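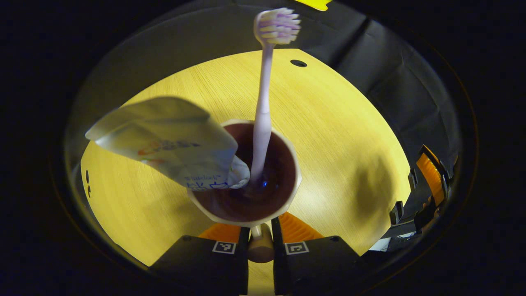

The tide gauge at Wellitz had logged a drift of 30 millimetres since September, and Delali Nutsugah was sent out on the morning ferry to find the cause. The keeper's quarters were still furnished. At the light wooden table a pale pink toothbrush stood in an off-white cup, dark maroon on the inside, its bristles white and lavender. She put her own beside it and went down to the stilling well.

The well was 610 millimetres across, with a float, a counterweight and a steel tape. She cleared the inlet, checked the tape against the benchmark and wrote the offset in the book. The drift was still there. She levelled from the second benchmark, the one cut by the Renaud survey, and got the same figure again.

At 4 p.m. she radioed Hitport.

"The gauge is fine," she said. "The pier is sinking."

Maëlys Bodin asked her to repeat the reading. She repeated it. There was a pause while Bodin looked for the old sheets.

"The last keeper reported that," Bodin said. "Entry 1679. It was marked as observer error."

"Who marked it?"

"I did."

Nutsugah turned back to the entry. The handwriting was small and upright, and the figures were correct to the millimetre. She initialled it, ruled a line under her own reading and asked what time the ferry left. Bodin said there wasn't one until morning. She lit the stove and took another reading at 55 minutes past the hour.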